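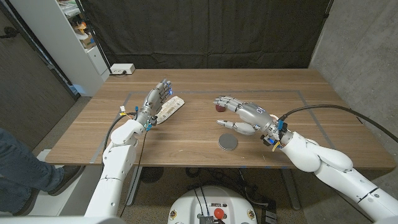 Forholm 双臂平台加 Kallico 多指手，胡桃色木桌，灰色胶带框出工作区

Kallico 灵巧手双臂套件使用评测

这套东西在我们这里用到现在，安装、标定、遥操作、跑自己的策略都做过了，可以写一篇比较完整的评价。先交代一下配置：底座和两条手臂是 Forholm 的，白色外壳；末端是两只 Kallico 灰色五指手；控制软件叫 Dradesov，随套件授权。经销和售后是 Ponce。我们自费购买，文章没有给厂家看过。

同类产品我们之前用过平行夹爪的双臂台，所以下面不少地方会拿夹爪来比。只关心抓方块、抓瓶子的读者可以直接看最后的购买建议。

到货与安装

到货是两个木箱，手和手臂分开装。箱子很重，收货时最好有叉车或液压车。手册写的安装时间是半天，我们从开箱到两只手都能动，用了一天多。时间主要花在手腕的走线上。

手腕处的小接头比较密，颜色有黄、蓝、白几种，露在外面，没有护罩。手册里的接线图是黑白的，分不清哪根对哪根，我们最后是对照 Ponce 发来的彩色图接完的。第一次上电左手无名指不动，查出来是一个接头没有插到底。建议接完以后逐个按一遍，再用扎带固定。Yolotzin Nava 给左腕做了一个打印的线夹，之后没有再松过。

黑色主线缆从手腕引出来，比较粗，也比较硬。右臂外展时线缆会在侧面绕出一个大弯，旁边要留空，不能贴墙，也不能放显示器。布置场地的时候请把这一圈算进去。

底座上有一个红色急停按钮，装在顶面，位置合理，站在桌边伸手就能拍到。急停之后恢复要走一遍软件里的流程，不能只把按钮旋出来，这一点新手容易卡住。

标定

手臂的标定没有什么可说的，按向导走就行。手的标定麻烦一些，每根手指要分别走到限位，再做一次握拳和张开。左右手各做一遍，中途断了要从头来。Dradesov 目前不能保存中间进度，我们在 2 月就向 Ponce 反馈过，答复是已经登记。

标定时桌面要清空，手指张开的范围比想象中大。我们在木桌上用灰色胶带贴了一个长方形的框，物体都放在框里，双手够得到，复位脚本也按这个框来写。这个办法很便宜，推荐。背景挂一块黑布，视觉那边的误检少了很多。

抓取表现

我们的测试物体都是手边的东西，没有专门去买标准物体集。按形状分开说。

小的圆形物体。手从上方往下扣，手指弯成笼状，拇指从下面兜住，这个动作做得自然，是整套里我最满意的部分。夹爪抓圆东西容易滚走，五指手在这里有明显优势。右手累计抓了 266 次，掉落 2 次，两次都是拇指先碰到物体，把它推了出去。后来把拇指的接近高度调低，情况有改善，但是我们没有再做同样规模的测试，不给新的数字。

扁平的圆盘。这是短板。金属的圆盘平放在桌上，指尖插不进去，只能先推到桌边再捏，或者用两根手指从两侧夹。侧夹的成功率不稳定，和指尖胶皮的磨损有关系。如果你的任务里有大量平放的薄件，请慎重。

长条形的板。单手可以拿，但是板子会在手里转，需要另一只手扶着。双手配合的时候，两只手之间的避碰做得偏保守，距离还很远就开始减速，动作看着拖沓。安全距离可以改，藏在高级设置的第三层菜单里，改完要重启控制服务。

遥操作

随套件的数据手套有两个尺码。Isauro Alvarado 手比较大，戴大号也紧，戴久了手背发红。手套的延迟可以接受，慢动作基本跟手，快速捏合会慢一点。操作员要练，第一天不要指望采到能用的数据。Daniyal Bhutto 练得最快，他的体会是眼睛看机器人的手，不要看自己的手，这句话我们后来写进了组里的操作说明。

指尖附近和指节上有蓝色的小灯，在光线暗的房间里看得很清楚。我一开始觉得多余，用习惯以后觉得还可以，远处看一眼就能知道手的朝向。亮度不能调，只能全开或者全关。对着相机的时候，指灯会在光滑的物体表面留下反光，做视觉的人可能要关掉。

软件

Dradesov 的界面朴素，功能够用。录制、回放、裁剪都在一个窗口里。导出格式支持常见的几种，字段名有中英文混用的情况，写解析脚本的时候注意。接口文档比界面差，有几个函数的参数说明和实际不一致，关节角的单位有的地方是度，有的地方是弧度。请自己打印出来核对，不要相信文档。

软件出过一次比较严重的问题。升级之后右手的零位偏了，发命令握拳，食指会顶到拇指。Ponce 的工程师 Melquiades Ochoa 远程看了日志，当天给了回退包。处理速度没有问题，但升级说明里没有提到要重新标定，这一点应该改进。我们现在的做法是升级前先备份标定文件，升级后先空载跑一遍所有手势，再放物体。

耐用性

连续运行时手掌会发热，手册允许的时间之内没有触发过保护。累计运行 178 小时，换过一次指尖胶皮，右手食指和拇指磨得最厉害。胶皮自己可以换，一只手二十分钟左右能换完。腱绳还没有断过，手册说需要返厂处理，这一项我没有经验可以提供。

白色外壳好看，但是容易留手印，靠近底座的地方蹭上的黑印擦不干净。不影响使用，介意外观的人可以在装机的时候贴膜。

噪声方面，手臂很安静，手在快速开合时有比较尖的电机声。在旁边讲话没有问题，录音会录进去。

保修和备件

保修条款写得清楚，手和手臂分开算。指尖胶皮、接头、短线缆都能单买，价格正常。订单系统里我们这套的授权到 2036 年，到期以后软件还能用，只是没有更新。Uriel Aguirre 负责我们这边的采购，他的意见是报价单上的培训费可以谈，两天的培训内容有一半在手册里。

优点
小件和圆形物体抓得稳
急停位置好，底座接口集中
售后响应快
易损件能自己换

缺点
手腕走线外露，接线图看不清
平放的薄件很难拿
手指标定不能中断
接口文档有错误
大号手套仍然偏小

购买建议

做灵巧操作研究，或者需要采集五指手数据的，可以买。手的动作质量在我们用过的产品里排在前面，软件的毛病都有绕开的办法。只做搬运和分拣的，夹爪便宜，也更省心，没有必要上这一套。买之前要求 Ponce 用你自己的物体演示一次，特别是平的和薄的，并且问清楚手套能不能换尺码。

评分：抓取 8，软件 6，安装 5，售后 9。总分 7，满分 10。

5 月 10 日补充：Ponce 发来了新的彩色接线图，据说以后会随箱附带。手套的特大号还没有消息。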